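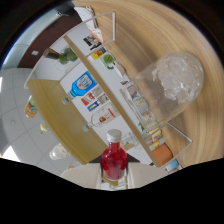
Jancombe Community College, Department of Hospitality and Events

HOSP 435, Setting Up a Small Bar
Handout for Session 4: The Back Shelf
By Ailsa Jardine
21 August 2020
38 shares | 2 comments

Okay, so last session we spent the whole time on the table itself (cloths, no cloths, my long speech about sticky rings) and we ran out of time for the shelf. I promised I'd write it up, and these are my notes, tidied a bit. Read them before you come in, and bring a pencil, you'll be sketching.

When I say back shelf I mean the little two-tier kind, a light frame with two boards, that you can carry in under one arm and stand on a table. Big bars have walls for this. You will have a trestle in a church hall or the end of somebody's kitchen, and that small shelf is your wall! I love them. I learned on one at the Benetti, a hotel bar so narrow that two of us couldn't pass behind it without someone holding their breath, and I've never really stopped thinking at that scale.

Color first

Start with color, even before you read a single label. Guests see color from across the room and they read labels only once they're standing in front of you. A bottle of something red with a silvery cap will pull the eye all by itself, and so will a bright blue one, so if you've got both, don't bury either of them. I like to have one strong color up close and another further back. Then I fill in with the clear glass, which takes on a bit of whatever is near it.

Caps count as color too, and people forget this all the time. A perfectly plain clear bottle with a lime-green cap is a green bottle as far as your guest is concerned. Put five different caps in a row and you have a paint box, which may be exactly what you want for a garden party and not at all what you want for a retirement dinner.

Sketch it as blobs. I mean it, just blobs, no outlines. If the blobs look good, the shelf will look good.

Everything out on the table

Before anything goes on the shelf it all goes on the table. Every bottle, every size, labels toward you. It looks like a mess and it should. You want the round flask shape next to the tall thin one next to the big white plastic one, so you can see how different they are in height and how much floor each one needs. Povilas Mägi, who many of you had for Stock and Cellar, does this part in total silence and then moves everything in one go. I mutter and shuffle. Both work.

Things I ask myself while I'm shuffling:

- Which is the tallest, and does it fit under the upper board? (Check this now. I once had to take down a finished shelf at Sepp for one bottle.)
- Do I have little ones that will vanish behind big ones?
- Is there anything with a label so loud it only wants plain neighbors?
- Is there anything green and alive? A small plant is worth more than another bottle.

Miniatures deserve their own minute. They're sweet, guests pick them up, and they get lost the second you put them in a second row. Keep them at the front of the table, or at the front of a board, and give them a finger's width on each side.

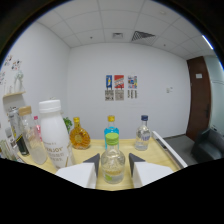

Upper board, lower board

Now we load. I do the upper board first and I start in the middle with the tallest thing I've got, even if it's the ugliest. A big white plastic bottle is nobody's idea of glamour but it makes a good post to build around. Then I work outward, left a bit, right a bit, and I let the heights go up and down. Please don't make a staircase! A staircase looks like a family photo at a wedding.

Jars can sit up there with the bottles. A glass jar with a round wooden lid breaks up all those necks nicely. Snacks are fine too, and I put the box at the far end, where a hand can reach it without crossing the drinks.

The lower board wants air. The board above throws shade on it, so crowd it and you lose the lot. Three bottles along the front with even gaps is plenty, and then the useful things: pitcher at one end, handle pointing out so you can grab it, plate and bowl toward the back. Tuck your plant in there as well if the top is full.

Your sketch for the Skaltis brief should show both boards and the table in front. I'd like labels on it this time, please, some of you gave me very pretty rectangles in the last round.

The glass in front

When the shelf is done, stand one glass on the table in front of it, put ice in, and walk away to where your guests will come in. I've set up over 100 of these and I still do it every time. The glass tells you whether you've left room to pour, and it gives you something plain to judge the colors against. If your eye goes to the glass and then wanders up to the shelf, you're in good shape. If it goes straight to a bottle lying on its side that you forgot to stand up, well, go and stand it up. 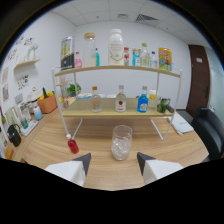 Glass with ice on the table, two-tier shelf behind.

For next time

Read the chapter on garnish trays, and finish your blob sketch plus one labeled sketch (pencil is fine, phone apps are fine). The written piece isn't due until September so don't panic about that yet. If you have a small shelf at home, load it and unload it a few times with whatever's in the cupboard, shampoo if you must. Room is the same as before, and the aprons are back from the wash, so take one on your way in.

Comments (2)

teal_apron: I did mine with spice jars and hot sauce and my roommate asked if we were opening a store. Does the labeled sketch need measurements or just names?

Ailsa Jardine: Just names, plus the height of your tallest bottle. And I want to see the hot sauce shelf!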